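5. Recording your first examples

Now for the best bit! Once both arms are calibrated, you can start teaching Skillthorpe to handle a shirt.

1. Lay one white T-shirt in the middle of the work surface.
2. Check that both gripper lights are green.
3. Name the task in Braron and press Record.
4. Guide both arms through the fold at a steady pace — slow is fine, jerky is not.
5. Press Stop, shake the shirt out and go again. 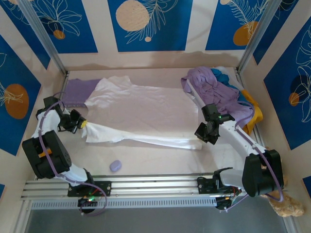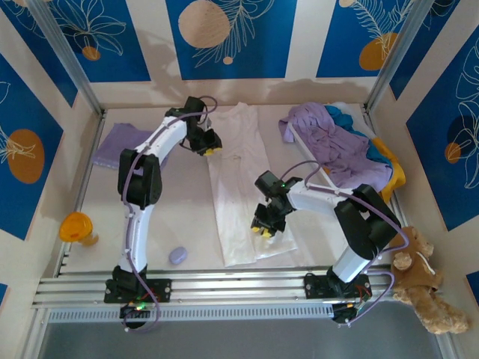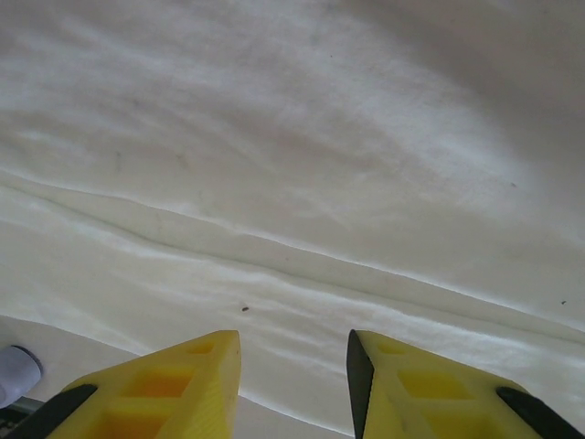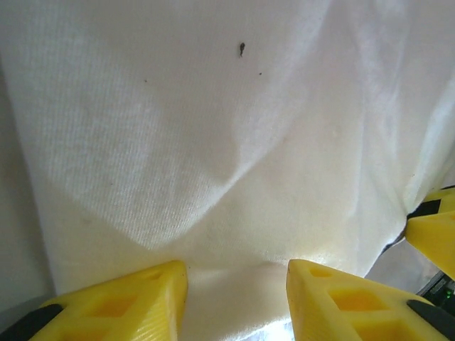 Fig. 8. White fabric in the workspace, from the fixed camera (first two) and a wrist camera (last two).

Note: Vary the starting position every time. A messy start is a brilliant example, so keep it in. Aim for 100 good recordings before your first training run.

Caution: Keep hands outside the enclosure while the arms are powered. If a cable snags, press Stop before you free it.

6. Open the Gamar viewer and play back each recording. Delete any with a frozen camera view — the rest are ready to upload.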